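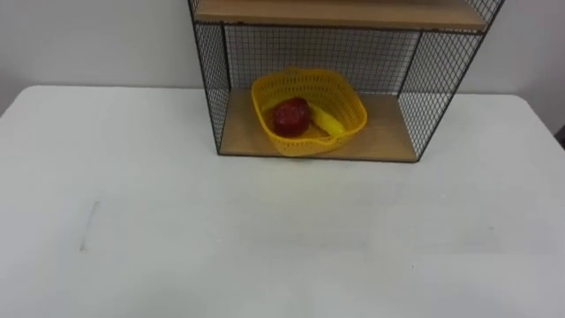

An apple and a banana in a yellow basket, on the lower shelf.

I've now sat through two sales pitches in which putting fruit away was offered as proof that robots are about to learn trades the way apprentices do. You take the controls, you do the job a few hundred times, and the machine picks it up. Loureiro puts the figure at 400 demonstrations per task. Trukton would like you to buy the headset and the hand controllers as well.

My trouble is with the word "show." When I showed my nephew how to stack a shelf, he asked why the heavy stuff went low. A recording of my wrist angles asks nothing. It keeps my hesitations along with my skill, and the fumble I made at ten to five goes into the pile beside the good ones unless somebody throws it out.

Somebody has to, and she costs money. Charito Mercado spent last May at Vindcombe sorting 2196 remote-controlled runs of jobs like this one. She kept 1202. The rest had dropped fruit, bumped mesh or an operator who'd plainly lost the plot. None of that labour turned up in the brochure.

I'll grant that guiding an arm by hand beats writing code for every centimetre of travel. Fisska's people argue that point well and I believe them. But change the basket for a deeper one, or swap the banana for a bunch of grapes, and I want to know how many of those runs still count. I asked both salesmen. One said the model would generalize. The other offered me a discount on more demonstrations, and I thought his was the better answer.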